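Ferrand Time-Series Database
Product page, updated May 2023

Ferrand is a database for readings that arrive in time order: meter values, server stats, temperatures, price ticks. It is made by Waron and sold as a yearly license or as a hosted service. We resell it, support it, and have a few opinions about it that the maker's own brochure leaves out.

Do you need one? Maybe you don't. Plenty of shops keep their readings in an ordinary relational database, with an index on the timestamp, and get along fine for years. If your tables still answer in a second or two, keep your money. The usual sign of trouble is that deleting old rows takes longer than loading new ones, and then a special store starts to earn its price.

What it does

Ferrand splits incoming data into blocks by time. Old blocks are packed down and can be dropped whole, so clearing out last year's data takes one command. Queries are written in a dialect of SQL. Waron calls it "fully standard." It has joins, grouping and window functions, but no recursive queries, and updates to packed blocks are slow enough that you should plan never to make them.

The compression is good. How good depends on your data, and any vendor who quotes you a single ratio before looking at it is guessing. Slow-moving values pack down well. Noisy ones, or anything with long text labels, will disappoint you. Load a month of your own readings on the trial before you size the disks.
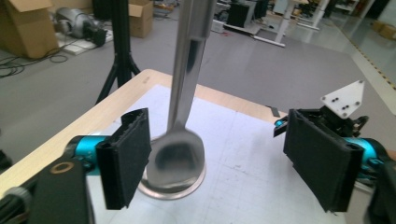
Large stainless steel spoon on a gridded sheet.

Clustering

The Standard edition runs on one server. The Cluster edition needs at least 3 nodes and supports up to 11. Waron says failover is automatic. In our own tests the cluster did pick a new leader each time, but clients using the older Java driver kept trying the dead node until they were restarted. Use the current driver and pull a plug yourself before you trust it with anything that matters.

Add-ons

Nindier is the dashboard tool. It draws clean charts and is easy to learn. It also costs extra, and if you already have a charting tool that speaks SQL, we can't see much reason to buy it.

Skinitis is the import tool for moving data out of older systems. It handles CSV files and most relational sources. Bad timestamps are skipped and written to a log – read that log, as the summary screen says "complete" either way.

Editions and pricing

Standard, one server: $359 per month, billed yearly
Cluster: by quote
Nindier: by quote, per named user
Skinitis: included with both editions for the first 6 months

Requirements

64-bit Linux. Solid-state storage. Windows is supported for the client tools only. Backups can go to local disk or to any S3-compatible storage, but restoring a single table is not possible at present. It is planned for the October release, and we would not buy on the strength of that.

Trial

The trial is the full Standard edition with a time limit. Your data can be exported after it runs out, though you can't add more. Ask us for a key through the contact form, and tell us what you run now and how many readings you take in per day.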